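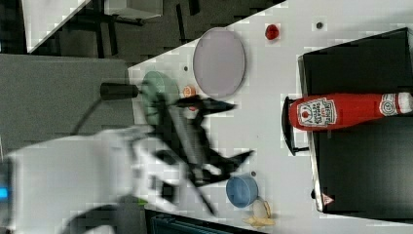 I bought the Bakilana plates and bowls in June, for our small kitchen at Nilldale, and I use them every day. The colours are soft and calm. The large oval plate, in a greyish lavender, is my favourite, and the light blue one goes well beside a yellow banana. After 13 weeks I find only 3 thin scratches, all on the pale green. The oval is too long for my drying rack, so I must lean it on the wall. I would like a lid for the blue one also. My mark is 8 from 10.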